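木目天板で位置推定が飛ぶときの調整メモ

手持ちグリッパで記録した動作を後処理にかけると、天板だけを見ている区間で軌跡が跳ねることがある。作業台を買い替える前に、ソフト側で次の項目を確認する。

1. 露出を固定する
自動露出のままでは、天板の反射域が視野に入るたびに全体の明るさが変わり、特徴点の追跡が途切れる。作業台の中央で値を決め、収録が終わるまで変えない。照明を動かしたら決め直す。

2. 指の領域をマスクする
グリッパの指はカメラに対して動かないか、開閉方向にしか動かない。ここから拾った特徴点は自己位置の計算に混ぜない。マスクは全開と全閉の両方で作り、和をとる。指の影も天板上をカメラと一緒に動くので、マスクの縁を20ピクセル広げておく。
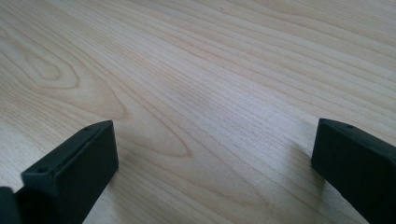 3. 木目の扱い
細い縞が平行に並ぶ部分は、縞に沿った方向のずれを拘束しない。コーナー検出の閾値を下げても点数が増えるだけで、誤対応も増える。輪になった木目や尖った山形の木目は手がかりになるが、光沢面では見る角度によって薄れる。対応点の最低数を90に設定し、下回ったフレームは慣性計測の予測だけでつなぐ。つなぐ時間の上限は2秒とし、超えた区間は学習データから外す。

4. 地図を先に作る
作業の前に、台の周囲をゆっくり一周して地図を作る。壁や棚など、天板より遠い物を入れておくと再位置合わせが安定する。手元のSketportの設定では、地図の点が3,714あれば台所の作業には足りた。点が天板に偏っている場合は、数が多くても撮り直す。

5. 平面拘束は弱くかける
天板を平面として当てはめると高さのずれは減る。ただし反射域の点は、視点とともに滑って見えるため平面推定を傾ける。輝度が飽和に近い画素を除いてから当てはめること。重みは初期値の半分から始める。

6. 再生して確かめる
推定した軌跡をロボットで再生する前に、Kaltwoodのビューアで指先の高さだけを時系列に表示する。天板の面より下に入る箇所があれば、その区間は使わない。平滑化で隠すと、接触の直前で速度がずれる。

マスク生成のスクリプトはDamian Lüthiの版をもとにした。6月の更新で引数の順序が変わったため、古い設定ファイルを使う場合は全開と全閉の指定が入れ替わっていないか確認する。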